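Asteo Publishes Service Routine for Two-Handed Table-Setting Cell at Turville

TURVILLE, July 2024 – Asteo today published the full service routine for the two-handed robot cell at its Turville workshop, together with the revised setup instructions that have been in use at the site since March. The routine covers daily checks, hand and cable care, joint inspection and the steps for returning the cell to work after a part has been replaced. It is being made available at no charge to all customers operating an Erosetti cell with multi-fingered hands.

The Turville cell handles plates and other tableware on a light-colored tabletop. It has completed 3958 hours of operation under the supervision of the company's service department, and the routine is drawn from the written log kept over that period. The log holds 3823 entries, from single-line notes on a loose screw to full reports on the replacement of a finger drive.

"Most of the stoppages we recorded began with something small," said Marjan Farahani, head of service at Asteo. "A cable had been tied too short, or a fingertip had worn on one side and the grip had shifted with it. The operators noticed these things early, but they had no agreed place to write them down and no agreed step to take next. We have now given them both."

Under the new routine, each shift begins with the arms parked and the power to the hands switched off. The operator inspects the visible screw heads on the forearm panels, wipes down the joint rings, and looks along the cable from the back of the hand to the forearm. The cable must have enough slack to form an open loop at the wrist. It is not to be taped flat against the housing, a practice that was common at the site before March and that led to six of the cable replacements in the log.

Power is then restored and the indicator lights on the joint rings are checked one by one. A light that fails to come on is treated as a fault in its own right, even where the joint moves normally, and is to be reported before the cell is released.

The hand check follows. Each finger is opened and closed at low speed, with the thumb moved last. The operator then brings the hand down over a reference plate, which is kept at the cell for this purpose and is not used for any other work. The fingertips are brought toward the rim and the thumb is held above the inner area of the plate. If the thumb touches the plate before the lowering movement is complete, the wrist offset is to be measured again. Operators are asked not to correct the offset by moving the plate.

The revised setup instructions deal chiefly with the table and the lighting. A bright patch of reflected light on a smooth tabletop can make the edge of a pale plate difficult for the head camera to find. Asteo now asks that the lights be adjusted with a plate in position, and that the result be checked again whenever the table is moved. On carpeted floors, the table feet are to be checked for settling at the end of the first week.

The complete document runs to 64 pages, including blank log sheets and a parts list. It was prepared by the service department with Mechthild Lehner, technical editor at Esfahani, the firm responsible for the company's operating manuals. Each procedure was carried out at the cell by an operator who had not taken part in writing it, and passages that caused hesitation were rewritten.

"The first draft assumed that the reader already knew the machine," said Ms. Lehner. "We took out a good deal of workshop shorthand and put the warnings ahead of the steps they apply to. The section on refitting a hand was rewritten four times."

Work on joint housings remains reserved for trained service staff. Customers may replace fingertips and wrist cables themselves, provided that the hand check is completed and signed before the cell returns to operation. Existing service agreements are not affected by the publication, and customers who have agreed different inspection intervals with Asteo should continue to follow them.

Printed copies may be requested through the Turville service desk. Training visits for operators – limited to customers with a cell already installed – can be arranged through the same office.
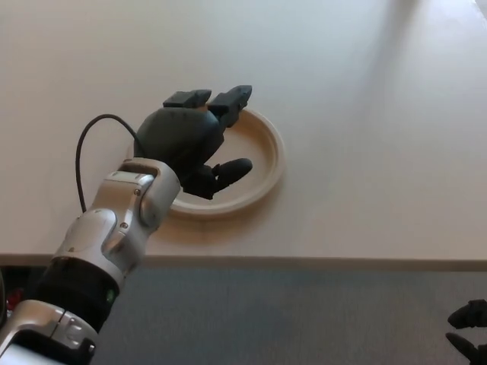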